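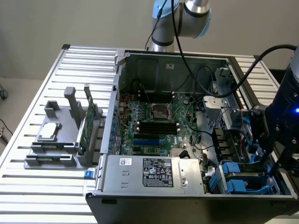
Ticket 197. Equipo de sobremesa en torre, puesto de contabilidad de Nedgate. No arranca.
Abierto por: Bianca Olteanu
Prioridad: normal
Estado: cerrado

El equipo entra en taller el domingo por la tarde. Según el usuario, al pulsar el botón giran los ventiladores, la pantalla se queda en negro y a los 4 segundos se apaga solo. El fallo empezó después de un corte de luz en la oficina. Se abre la torre tumbada, con el lateral fuera, y se decide desmontar por partes antes de pedir recambios. El procesador está fuera del zócalo y guardado en el hueco cuadrado del soporte gris, con una tarjeta verde de pie en una de las ranuras. La fuente sigue en su sitio y no se toca hasta medirla.

Nota 1. Comprobaciones de alimentación
Fuente probada con el comprobador del taller, sin carga y con carga. Tensiones correctas en todas las líneas. Se deja 30 minutos funcionando y no se corta. Cable de corriente cambiado por otro, mismo resultado. Botón de encendido puenteado, mismo resultado. Se descartan fuente, cable y botón.

Nota 2. Respuesta del usuario
Pregunté si alguien había abierto el equipo antes. Contestan que sí, en mayo, un técnico de Rathore les amplió la memoria. No conservan el parte ni saben qué módulos puso. Preguntan también por los datos: la carpeta de facturas está solo en el disco local. Les digo que no se va a formatear nada sin avisar y que primero se saca copia.
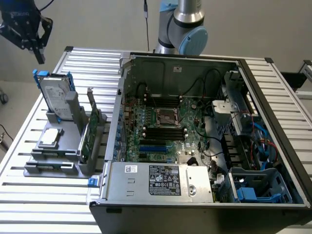

Nota 3. Disco y copia
Disco conectado a la estación de copias. Lo reconoce a la primera, sin sectores pendientes. Copia completa en la unidad del taller, carpeta Wendeo, verificada. La carpeta de facturas abre bien. El disco queda descartado como causa.

Nota 4. Zócalo y procesador
Zócalo revisado con lupa y luz lateral. Sin contactos doblados. Pasta térmica vieja, seca y mal repartida, se limpia con alcohol isopropílico y se deja secar. Procesador montado en la placa de pruebas: arranca. El procesador está bien.
Condensadores de la placa revisados uno a uno, ninguno hinchado.

Nota 5. Memoria
Todos los módulos fuera, contactos limpios con goma blanca y brocha. Ranuras sopladas. Se prueba de uno en uno en la primera ranura:
- Módulos originales: arranca y llega a la BIOS.
- Módulos de la ampliación: pantalla negra y apagado.
Repetido en otra ranura con el mismo resultado. Los de la ampliación son de otra velocidad y otro voltaje que los originales. No me explico que funcionara desde mayo, pero con ellos puestos ahora no arranca.

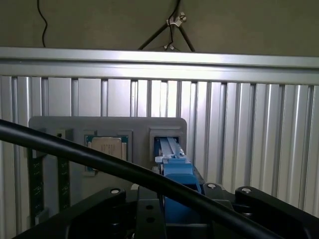 Nota 6. Montaje
Procesador colocado con pasta nueva, palanca cerrada, disipador apretado en cruz. Solo se ponen los módulos originales. Tarjeta de expansión y disco a su sitio. Revisado que ningún cable roce los ventiladores. Puesta la pila nueva, la antigua daba tensión baja, y hora corregida en la BIOS.

Nota 7. Prueba final
20 arranques en frío seguidos sin fallo. Prueba de memoria durante toda la noche, sin errores. Sistema operativo carga normal y el programa de facturación abre.

Presupuesto de memoria compatible pedido a Gadholm. Se lo paso al usuario aparte, no es necesario para cerrar. Los módulos retirados van en bolsa antiestática dentro de la caja, con etiqueta de NO MONTAR.

Pendiente del cliente: programar una copia periódica de la carpeta de facturas. La copia del taller se borra cuando confirmen que tienen todo.

Respuesta del usuario: recibido, funciona, la carpeta está completa. Pueden borrar la copia.

Copia borrada. Cierro.
B. Olteanu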